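Chapter 4
What the Label Does Not Tell You

Most books on household repairs open with a list of things to buy. I have always distrusted those lists. They tend to be drawn up by people who have something to sell, or who copied the list from someone who did. This chapter is about sticky tape, the cheapest item in the drawer, and about how far the claims printed on it deserve to be believed. 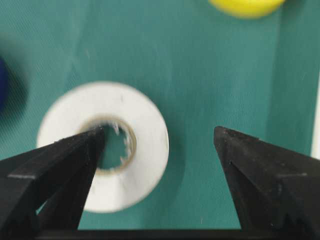 By the author of the Portela Home Repair Course
Revised January 2025

Take the word "strong". It appears on nearly every roll in the shops and means very little. Strong in which direction? A tape may resist a straight pull for weeks and still peel away from one corner in an afternoon. Makers usually test on clean, smooth steel. Your skirting board is neither, and it was last wiped down in October.

When this course was first taught in Larska, students were handed two tapes. One was Dralline, sold as a premium product at three times the price. The other was Ollus, a plain tape from the market. Each strip was stuck to painted wood and loaded with a 300 gram weight. The Dralline strip held for 1028 minutes and the Ollus strip for 924. A salesman would call that a clear win. I would want to know how hard each strip was pressed down, and by whom, and whether the paint was the same at both ends of the board. We had 13 students and one board, and I would not bet a shelf on the result. 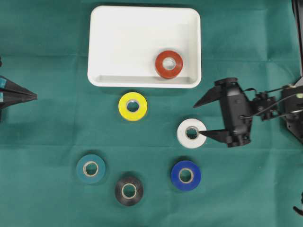
Price is a poor guide for another reason. The glue on a tape ages, and a costly roll that has sat by a warm window may do worse than a cheap one bought last week. Very few rolls carry a date that a buyer can read. Some carry a batch code, which helps the maker and leaves you guessing.

Then there is the matter of "all-purpose". Paper, cloth and plastic backings stretch and tear in different ways, and a glue that grips brick may ruin wallpaper. I have yet to meet a tape that does every job, though I have met plenty of wrappers that promise it.

In the sections that follow you will test tapes at home with a ruler, a kitchen scale and a scrap of board. Write down your results before you look at the price.

4.1 Pull, peel and slide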